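Theano Tzanetos has spent most of October arguing with a rubber pad. She tests grippers for Flultel, out of a unit at the back of Trerinville, and when I turned up she was on the phone to a supplier about the pad's replacement, which had arrived in the wrong size for the second time.

"It's glamorous work," she said, hanging up. "Mind the step."

The job at the moment is a straight comparison. In one corner is the Trostano, a slim two-finger gripper that costs what you'd expect. In the other is the Grewal, which costs a good deal more and comes with a manual Tzanetos describes as "a novel, and one with no ending." Each gets 100 tries at the same chore, which is pulling chargers out of a power board and putting them back.

"People want to see it fold a shirt," she said. "Fine. Shirts forgive you. A socket wants the thing straight, and it has no interest in your feelings." 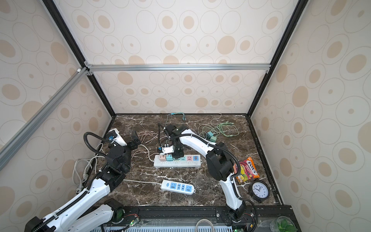
Her colleague Colton Simard sets the table, and he takes it personally. A bare bench, in his view, flatters any gripper, so he adds the sort of rubbish most of us keep in the bottom drawer. There's a wall clock lying flat on the marble top, a bag of FOXS lollies by the right arm's elbow, and enough cable spread across the back to make a grown electrician cry. The wallpaper, all ovals and circles, is his too.

"I wanted something ugly enough to bother the cameras," he said. "My mum thinks it's lovely."

Do the cameras mind? Simard tilted his hand back and forth. The overhead view copes well enough until an arm leans across it, and then the software has to take the wrist camera's word for things. They tried one spot for the overhead camera, hated it, moved it, and hated that a bit less.

The first day of the trial went to the Trostano, which Tzanetos had privately tipped to lose. It managed 6 clean pulls in a row before it pinched a cable along with the charger and tried to bring home the lot. The Grewal's trouble was of another kind. It measured its own grip with great care and then, fairly often, decided against it.

"Very thoughtful gripper," said Tzanetos. "I've worked with people like that."
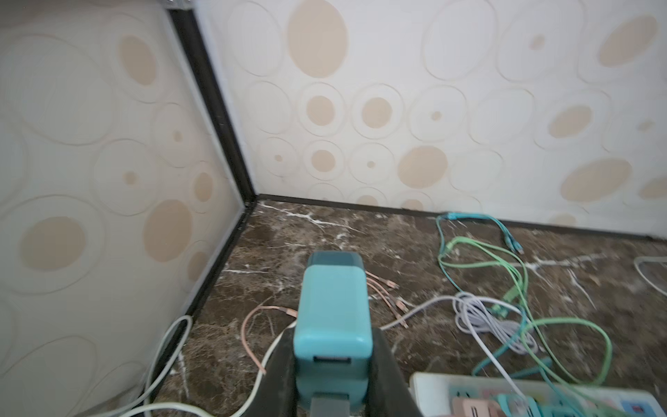 Wrist cameras are where the two of them disagree. Simard would happily bin everything else and drive by the close view alone, and he pulled up a shot to make his case: a teal adapter between the fingers, its USB port in plain sight. Tzanetos looked at the same shot and saw the cables lying all over the place beyond it. "He sees a charger," she said. "I see six ways to get snagged on the trip home."

They've settled on using both views, mostly because neither would give in.

I asked which gripper was winning. There was a pause in which each of them waited for the other to go first.

"On pulling out, the Trostano," Simard said.

"On putting back, the Grewal," said Tzanetos. "When it can be talked into it."

The controller may yet make a fool of them both. The one they started with has logged 4,000 moves and developed a small hesitation before each close, and they plan to swap it and run both grippers again from the top. Simard is looking forward to this. Tzanetos asked me to write down that she is not.

She's still waiting on the pads, too. The supplier has promised the right size by next week, and she has cleared a shelf for the wrong ones.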